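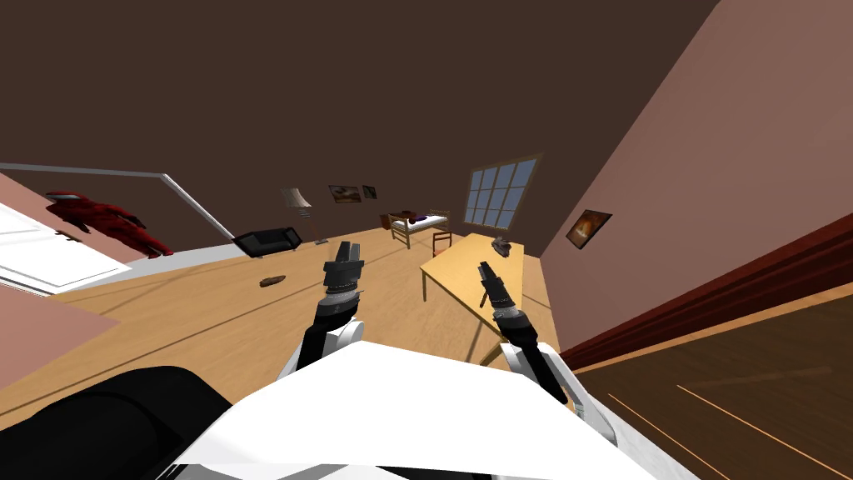

Page last changed: March, 4:40 p.m.

Vevell Simulation Group
The group has released version 11 of its household scene set for mobile two-arm robots. This thread summarizes what has changed in the planner, the perception module and the test tools. Existing users should read the post on camera tilt before updating.

Vevell Simulation Group
The set now holds 253 furnished rooms. The bedroom shown in this thread has a plank floor, a single bed, a sofa and a long table below the window. Both grippers are open and empty in this view.

Vevell Simulation Group
Camera tilt. Earlier versions assumed that the head camera stayed level with the floor. Version 11 removes that assumption. Views as steeply tilted as the attached one are now passed to perception without being straightened first, and the floor plane is estimated from the image and the joint readings together.

Vevell Simulation Group
Users who trained on straightened views should set the option "level_view" to true. The default is false. Mixing the two settings within one training run is not supported and will produce a warning at startup.

Vevell Simulation Group
The tilt work was led by Youssra Badawi, with the floor plane estimator contributed by Anisa Menon of the Teoh laboratory. Their technical note is included in the release folder.

Vevell Simulation Group
Small objects on the floor. The detector may now return "unknown, graspable" when it can't settle on a class. The small brown item on the planks in the attached view is a fair case: at this distance it could be read as bread or as a shoe. The planner will accept the unknown label and request a closer view before it commits to a grasp.

Vevell Simulation Group
The closer-view request can be turned off for timing studies. Results obtained with it off should be reported separately.

Vevell Simulation Group
Hanging clothing. Full-body garments on walls, such as the red costume near the door, were sometimes labeled as people in version 10. This caused the base to stop and wait. A depth check has been added ahead of the person label. Matilde Sampaio maintains this part of the code and welcomes failure reports.

Vevell Simulation Group
Test results. The internal suite contains 2,296 pick-and-place episodes. Version 10 failed 499 of them. Figures for version 11 will be posted when the Bresgate site has completed its independent run. We ask that no comparison be published before then.

Vevell Simulation Group
Arm planning. The two arms are now planned jointly by default. Separate planning is still available and remains faster in open space, but it should not be used near tables or other large furniture. Joint limits are read from the robot file and no longer need to be entered by hand.

Vevell Simulation Group
Known issue: on some graphics drivers the window panes render without the sky behind them. Perception scores are not affected. A fix is planned for the next minor version.

Vevell Simulation Group
Questions about licenses should go to Cherry Mae Pascual at the Trudthorpe office. Technical questions should be posted to the issue tracker with the log file attached. Reports without a log file will be returned.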